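Open Day at the Diltberg Police and Rescue Training Center
by Houda Amrani
10 Aug 2026

We got to the gate early and there was already a line down the hill – mostly families, plus a few people who, like me, just love a siren. The center only opens to the public one day a year, and I'd missed it last time.

First stop was the dispatch room. Krystyna Sowa, a shift supervisor, let us listen in on a practice call about a stabbing outside a train station. I had no idea how much happens while the caller is still talking! The patrol car and the ambulance were both rolling before the "caller" had even given a street name.

Outside, two crews ran a full street drill with actors lying on the pavement and officers closing off both ends of the block. The medics waited behind the tape until the area was called safe, and you could feel the whole crowd wanting them to go in. Afterward they answered every question the kids threw at them (and there were plenty about the dog).

My favorite part was the evidence workshop with Karim Zaki. He talked us through lifting prints, bagging clothing and why witnesses should be kept apart, then let us try the powder ourselves. I smudged mine badly. The fingerprint session fills up fast, so sign up for it at the front desk as soon as you get in.

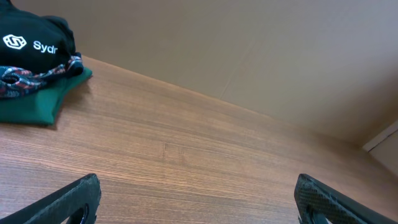 Wood grain on a tabletop, with a plain beige wall behind.

We finished with a short talk on giving a good description to police – shoes are worth remembering, apparently, as people change jackets but rarely their shoes. Lunch was lentil soup and flatbread for 7 euros, and parking was free in the lower lot. I'm going again next year, and I want the dispatch room first.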